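Notes from the Garside Tool Shelf
Sun 18 June

I've been putting off the screwdriver drawer since spring, and last weekend I finally ran out of excuses. You know the drawer I mean if you've borrowed anything from us at Garside. It's the third one down, it sticks in damp weather, and you have to work your fingers in sideways to get past whatever has rolled up against the front. I pulled the whole thing out, carried it to the table, and tipped it over (onto a towel, I'm not a monster).

Seventy-four screwdrivers! I counted them because we need the number for the lending list, and then I counted again because I didn't believe it. We opened the shelf with one boxed set and a handful of odds and ends from people's garages, so I have no idea when we turned into this. A few came in with the Susberg donation, I know that much, and I suspect the rest just multiply in the dark.

My plan was to sort by tip first and then by size, and I stuck to it for most of the morning. Flatheads on the left, Phillips in the middle, everything peculiar on the right. The peculiar pile got big pretty fast. There's a square drive in there, a bunch of star tips, and one with a tip so chewed up that I couldn't tell you what it started life as. That one's gone in the scrap bucket, along with six others that were too rounded off to grip a screw and were only going to ruin somebody's afternoon.

What I've settled on is laying them out in a row, handles toward me and shafts pointing away, before anything goes back in a tray. It takes up a lot of table, but I can run my eye along the handles and see right away when I've got two the same. And the handle is how everybody asks for them anyhow! In all my time on the desk I don't think anyone has asked me for a number two Phillips. They ask for "the yellow one" or "the fat one I had last time," and I go and dig.

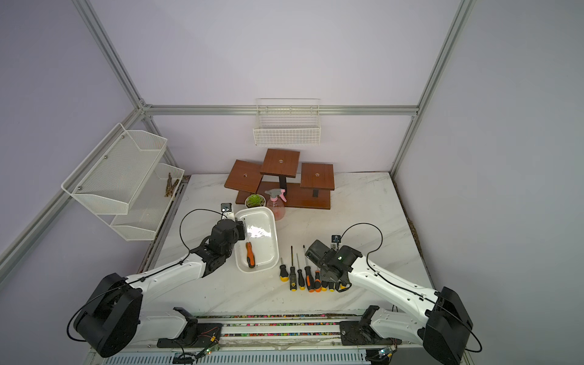

So I've given in and we're going by color as well as by tip. Each tray gets a strip of tape on the front with the tip type written on it, and inside the tray I'm keeping handles that look alike next to each other. If you bring one back and you're not sure where it lives, match the handle and you'll be close enough. Please don't just drop it in the top drawer. The top drawer is for tape measures now and I would like it to stay that way through the summer at least.

I did go back and forth on foam inserts, the kind with a cutout for every tool. They look wonderful and the Claltetti branch has them in all their drawers, but the minute somebody donates a screwdriver with a handle that's a hair too wide, the whole system falls over. Plain plastic trays wipe clean, they stack, and I can move them around when I change my mind, and I always change my mind. I've ordered three more from Ovau, in the shallow size, so you can see everything without lifting the top layer.

A couple of small things while I'm on the subject. If a handle feels greasy when you bring it back, dish soap and an old toothbrush will do it, and then dry it well, especially where the shaft goes into the handle. Don't leave it soaking in the sink overnight. And the magnetizer block is missing again. It's small and blue and it was on the windowsill, so have a look in your coat pockets for me, would you?

Next up is the pliers drawer, which I'm hoping to get through before the July lending day. I opened it on Sunday just to have a peek, and there's a pair in there rusted completely shut around a piece of garden wire. I closed it again and went home for lunch.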